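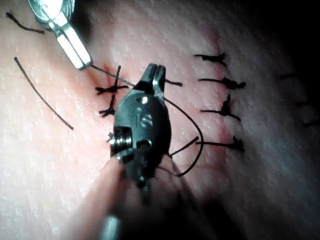
Sidix halts suturing trials after wrist joint fault

12/15/23

Sidix has stopped all sessions on its Nover suturing system while it looks into a fault in the wrist joint of one instrument arm. The stop covers every unit in use at the Dremau test site and applies to practice runs as well as scheduled trials. No injury was reported.

The fault showed up during a skin closure run. According to a notice sent to trial sites, the grasper arm kept pulling for 200 milliseconds after the operator released the hand control. The thread was under tension between the two instruments at that point. The force check on the second arm tripped, both arms locked, and the operator cut the thread by hand. The closure was finished with hand tools.

The Nover system ties each stitch as a separate knot. Two instruments pass the thread back and forth, and the controller holds the tension within a set range while the knot is drawn down. Black suture is used for this work so that the tails and knots stand out against the skin. Too much pull can tear the skin at the needle hole or close the edges unevenly. Too little leaves a knot that slips.

Engineers at Dremau went back through the logs for 3,288 stitches recorded since March. They found 11 more cases in which the wrist joint lagged behind the command. None of these set off the force check, and none had been written up by an operator. In each one the delay was shorter than in the reported event.

All 11 cases came from arms fitted with the same version of the drive cable, which is supplied by Dow Cable Works, a small shop near the test site. The cable runs over a pulley just behind the jaws. Sidix said wear on the pulley groove can let the cable ride up the side wall, and the joint then sticks until the load drops. The company has not said whether the fault lies in the cable, the pulley or the way the two are put together.

"The lock worked as designed, but it should not have been the first thing to catch this," said Yevdokiia Marchuk, head of instrument safety at Sidix. "The position error was in the data. The software was averaging it out."

The averaging was added in a software update last spring to cut down on false stops. Before the update, operators had complained that the arms locked up during normal knot tying, mainly on the final throw, when the pull on the thread rises quickly. The update widened the time window over which the controller compares the commanded position with the measured one. A short lag could then pass without a warning.

Sidix has listed the following steps for sites that hold a unit:

Power down both arms and leave the instruments in their holders.

Do not clean or take apart the wrist section of any instrument.

Record the use count for each instrument. Return any instrument with more than 700 uses.

Save the session logs before the controller is restarted. Logs older than the last restart may be overwritten.

Instruments below the limit are to stay at the site until a new inspection sheet is issued. The sheet will call for a check of the pulley groove under a magnifier and a slow bend test of the wrist with a fixed weight on the jaws. A wrist that sticks at any point in the test fails.

A revised software version is being tested on the bench at Dremau. It brings back the shorter time window and adds a separate alarm for lag in the wrist joint. Marchuk said false stops are expected to go up again and that operators will be told to treat each one as real until the instrument has been checked.

The use limit is also under review. The current figure was set from bench tests with a steady load, and suturing puts a rapid, uneven load on the cable. New wear tests will repeat the full knot cycle with thread in the jaws.

Sidix gave no date for the restart of trials. Sites will be notified in writing, and units are to stay locked out until the notice has been signed and returned.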